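Kubo Two-Arm Gear Bench (simulated)
Data card and setup notes
Last edited April 20, 2020

What this is

Kubo is a simulated copy of the two-arm bench we are building in the shared workshop at Zostby. It holds 300 episodes of small white parts being handled on a gray table, with wrist camera views saved as images. We made it so we could work on the control code at home while the real arms were still in pieces.

The simulation is by Zübeyde Soylu. The arm models and the part files are by Daichi Maruyama.

Views

Each episode is saved from the wrist cameras of both arms. The camera looks out past the gripper, so the two black fingers are in every picture. Do not crop them out before training. Our loader uses the finger tips as a reference. 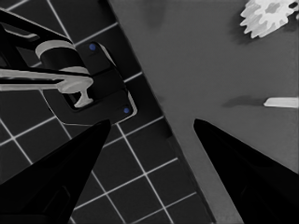
Wrist view over the table edge, with tiled floor at left and the gripper open.

Floor tiles and lighting are the same in all episodes. The start positions of the parts change. Color carries very little information here, and converting to one channel saves disk space without hurting anything we tried.

Files

episodes/ has one folder per episode
parts/ has the meshes, in millimeters
logs/ has joint angles and gripper commands as CSV
clurnska.cfg is the simulator config

Joint angles are logged at 30 Hz. Images are saved less often, so match them by timestamp and not by row number. The first 6 episodes were recorded with an older config and have no gripper commands. They are kept for checking the loader only.

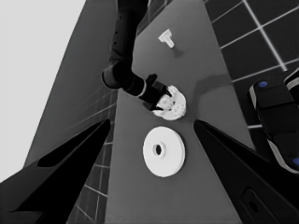 To run a replay, install Clurnska first, then point it at clurnska.cfg and give it an episode folder. The replay script reads the CSV and moves both arms. It does not run physics on the parts unless you pass --contact. With contact on, replay is slow, and a laptop without a graphics card may take roughly 1,000 seconds for a long episode.

If the arms jump at the start, the home pose in your config does not match the log. Copy the home line from the episode folder and try again.

Part names

The names in parts/ are gear, disc and peg. Older logs say "wheel" for the gear.
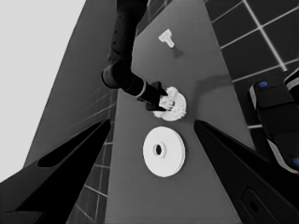

Contact settings took most of October to get right, and the gear was the hard one. A full mesh made the solver stall, so the collision shape is a plain cylinder and the mesh is only used for drawing. When the gripper is closed on the gear, the spiky teeth around the rim can look as if they pass into the fingers. The disc has a proper hole in its collision shape. The peg does too much sliding if friction is left at the default, so use the value in the config.

Known problems

Some logs end before the gripper opens. Shadows are soft and should not be used to judge height. The Plostard export drops the second arm's base, so use the CSV files if you need it.

License

Free to use and change. Please keep both names with the files. Report bad episodes by folder name and timestamp.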